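Paper on the table: worth it or not?
4 replies · 2 shares

skisent_90
Everyone says cover a wooden top with one big sheet of paper before snacks or crafts. I'm not convinced. It slides about, and a spill goes straight through.

Anahera R
Depends on the paper. I use a thick white sheet and put the small bowls in the middle.
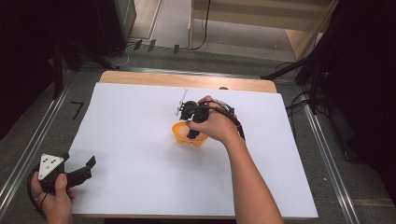 Re: worth it or not?

galter
Orange plastic bowl, very nice. Still doesn't prove the paper does anything. A damp cloth takes 20 seconds.

Anahera R
Not on glue, it doesn't.

skisent_90
Fair on glue. For crisps I'll stick with the cloth.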